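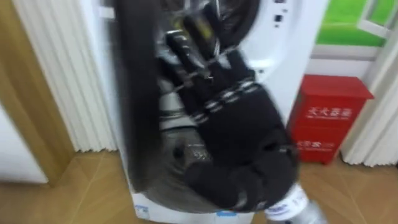
*Laundry practice: the black hand reaching into the drum of the front loader.*

# About the Fullcombe Robotics Club

We're the after-school robotics club at Fullcombe, and we teach robots to do housework. Chores turn out to be wonderfully hard! A shirt never lands in the same shape, a washer door is round and the drum goes back a long way, and fingers that can hold a block all afternoon will fumble a sock.

The club started with 30 students and a line-following car. These days most of our time goes into hands — how they open, how they close, how much they should squeeze — and into Mirani, the control software our members have been writing and rewriting since the second year. Some of us code, some of us wire and solder, and a few mostly sort laundry (it's a real job here, and you get quite good at it).

## What we're working on

Our big project is Fureo, a full laundry routine. The robot has to reach into the drum, find a piece of clothing, get hold of it and bring it out without catching it on the rim. We keep a log of every try, good or bad, and in March 2023 it reached 3,223 entries. Of those, 985 are marked "dropped it". We're proud of those too, and new members get to read the comments.

Folding comes next. We've argued over whether to begin with towels or T-shirts, and towels are winning.

## Competitions

Each April we travel to the Flustness Home Robot Challenge, where student teams run their robots through household tasks in front of judges. Last time we came home with fourth place, a long list of fixes and a favourite new rival team.

## Joining

Any Fullcombe student can come along, in any grade, and you don't need to have programmed anything before. Bring a snack, tie back long hair, and leave your phone in your bag while the arm is powered. We also welcome old clothes — odd socks especially — which can be dropped off at the school office.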